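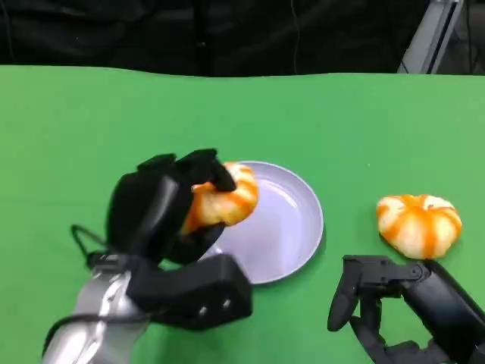 Green covering on the table, black curtain behind it.

Wed 26 July. I want to write down some things about booking live music for a wedding, because three friends asked me this summer and I answered each of them a little differently. So now one answer for all. 1/

We married in January, in the old hall at Listmont. We had a string quartet for the ceremony and a small band, Rasano, for the evening. I was the one who did the booking, and English contracts are not my favorite reading. 2/

First thing. Ask who will really come to play. We wrote to an agency called Donovia and the recordings on their page were lovely. Then I asked if the same players would be at our wedding, and the answer was "players of the same level." This is a fair answer, but you should hear it before you pay and not after. 3/

In the end we took the Keskin quartet, who book directly. They sent us a list of pieces and a second list of pieces they would rather not play outdoors or in a cold room. I liked them already for the second list. 4/

Second thing. If you want a song that is not on the list, ask early. Somebody has to write the arrangement for four instruments. We asked for one song from my husband's childhood and they needed 10 weeks' notice. It cost extra, and the price was in the contract before we signed. 5/
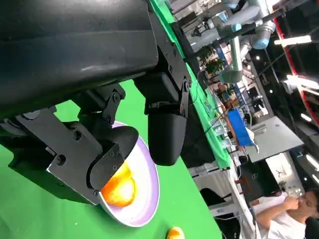

Our cellist told us by email that a special song is wasted if it comes while the guests are still looking for their chairs, so put it at the signing, when everybody is already sitting and has nothing else to listen to. 6/

We did as the email said. My mother-in-law recognized it after two notes and took hold of my sleeve. I still think this was the best money of the whole day, and I include the cake. 7/

Third thing, the walk. Measure it with your own feet! Our aisle takes 48 seconds if you walk slowly, and the piece I had chosen is almost five minutes long. The quartet knew where they could stop so that it sounds finished. Please don't ask them to fade out. They are people, they don't have a button. 8/

Fourth, chairs. String players need chairs without arms, and the hall had only chairs with arms. I learned this the evening before. A neighbor of the hall lent us four from her kitchen and they did not match, and in the photos I find them very nice. 9/

Also January is cold. The quartet's contract said they can stop playing if the room is under a certain temperature, and I was a bit offended when I read it. Later I understood that the instruments go out of tune and the fingers get stiff. We put the heating on very early in the morning. 10/

About the band I have less to say. Rasano were loud and cheerful and they began 20 minutes late, as the dinner was also late, so I cannot blame them. Ask if they eat with the guests or in another room. We forgot, and there were some minutes of confusion with plates. 11/

If somebody needs the questions I sent to the quartet, I have them in a file, in English and with my mistakes. Write to me and I will send it in the evening. 12/12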